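**Calthorpe inquest: can the trust really ask for the finding to be changed?**

**marlowsmum** · Nov 6, 2021

Hello all, long post, sorry! The Calthorpe coroner put out her findings in August, all 194 pages, and I read every one with a pot of tea beside me. She says the missed call-backs mattered, and now the hospital trust wants that paragraph reopened.
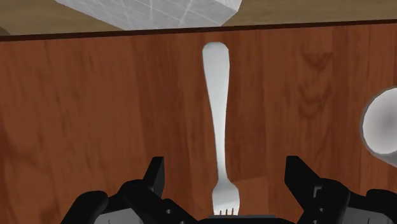

I sat with the family on both days of the hearing, and they were so patient and so kind to everybody, and I just can't see what's gained by dragging them back in.

**gonen_road** · I feel for them too, dear, but a trust has a right to challenge a finding if it thinks the evidence was misread. Paragraph 28 does leave out the night nurse's statement.

**marlowsmum** · It's in the appendix, though! Have another look when you get a minute.
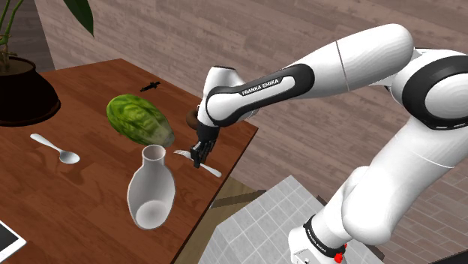
Yolandi Naidoo wrote in to say she's with the family on this, and that the petition at the Rampersad library has 482 names so far.

**gonen_road** · Found the appendix. I still think they're allowed to ask, but I'll sign.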